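Skip to content
Search articles, authors, keywords
Advanced search

3.2 Collecting the demonstrations

All demonstrations were recorded on one six-axis arm at the Drusville site. The arm carries a pipetting tool on a printed wrist adapter, and a box of tips stands on the table within its reach. The task was to bring the tool over the rack, line it up with a tip, press down and lift away.

Two people gave the demonstrations. Jabari Makori guided the arm by hand with the joints set to a low holding torque. Kanini Kariuki worked from the next room with the Tovar hand controller and a single video feed. Each had practiced for one afternoon before recording began. We kept 700 demonstrations in total, 60 percent of them by remote control.

Share 12 | Comments 3

Hand guiding was faster, but the paths were less even near the rack. The person's grip on the wrist tends to push the tool sideways in the last few millimeters – an error that the joint sensors record faithfully and the policy then learns. Remote control gave straighter descents and longer pauses. We trimmed any pause of more than two seconds and left the rest of the timing alone.

We use cookies to improve your reading experience. Accept | Manage settings

A demonstration was dropped if the tool touched the rim of the rack or if the operator stopped partway. This removed 41 recordings, most of them from the first day. Joint angles were logged at 40 Hz with the Cinavora recorder, and the same settings were used for both methods. Figure 2 shows the arm with its tool at the tip rack.

Figure 2. Work area used for both kinds of demonstration.
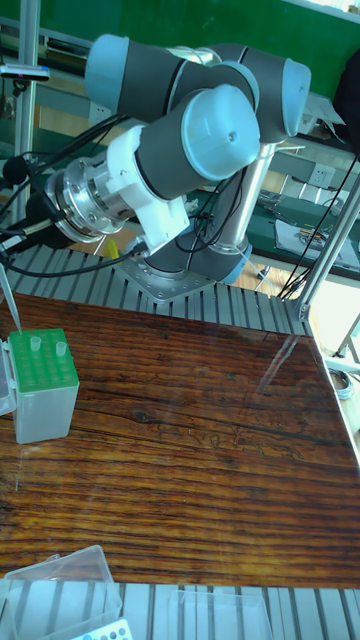
The trimmed recordings were then split by operator, so that the policies compared in Section 4 each learned from one method only.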